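## Washing and storing a puffer jacket

Check the care label first. Most quilted jackets with a synthetic fill can go in a home washer; down needs a cleaner made for down. Close all zippers and snaps, empty the pockets, and treat the cuffs and collar with a drop of dish soap worked in with a soft brush.

Use a front-loading machine on a cold, gentle cycle. Spin at 700 rpm or lower and run a second rinse – soap left in the fill makes it clump. Skip fabric softener, which coats the fibers and reduces loft.

Tumble dry on low with 2 clean tennis balls. Stop the dryer every 20 minutes and break up lumps by hand, working along each channel from the side seam toward the zipper.

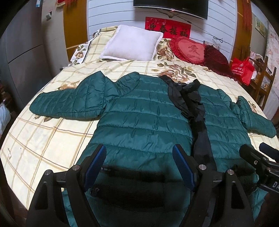
When the shell feels dry, the fill may still be damp. Leave the jacket open and flat for 8 hours, turning it once, and press a few channels between your fingers. A cool or heavy spot means it needs another low cycle.

For storage, use a wide hanger or a loose bag of 100 percent cotton. Vacuum bags save space but crush the fill, and down may not fully recover by the next season. Keep the jacket out of damp basements.

Small tears can be closed with a nylon repair patch. Round the corners before applying it, wipe the shell with rubbing alcohol, and let the adhesive set overnight.

Updated Nov 13, 2024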